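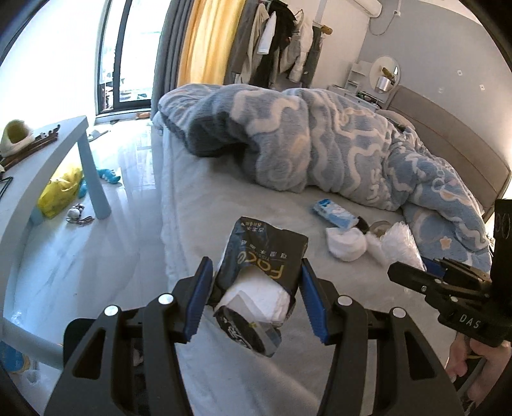 # haque-tools

Hi! I'm Senyo Yakubu, and this is the pile of Python I use to turn handheld gripper recordings into something a policy can train on. It started as one ugly script on a Sunday and, well, it grew. The bedroom set (we call it Funby) is the one I test everything against, so if something works there and breaks on yours, please send me the log!

## What's in it

- `sync.py` lines up the left and right gripper streams. Run this first, always.
- `width.py` reads finger opening per step and smooths it a little
- `cut.py` chops long recordings into episodes
- `peek.py` is a tiny viewer, no frills, press `q` to get out

Funby has 609 episodes after cutting, all two-handed, all household stuff: tissue packs, wet wipes, bedding, small tins. Soft packaging is where I spend most of my time, and crinkly clear plastic still gives my segmentation fits.

## Running it

```
pip install -e .
python sync.py --in raw/ --out synced/
python cut.py --in synced/ --min-steps 9
```

Don't go below 9 on `--min-steps`. You'll get a flood of junk episodes where the fingers twitch and nothing else goes on (ask me how I know).

## Stuff that bugs me

- Pose tracking drifts when a bright window fills the view. I drop those steps for now, but I'd love to mask the window and keep them.
- Episode 2533 in the old numbering has its streams swapped. Fixed in the Volleo export, still wrong in raw.
- `width.py` thinks a squashed pack is a closed grip. I'm halfway through a fix on the `soft-grip` branch, and it's messy in there!

The config format is borrowed from Ruvent, so if you already have those files lying around, point `--config` at them and they should load fine. Version 2 of the format only, sorry.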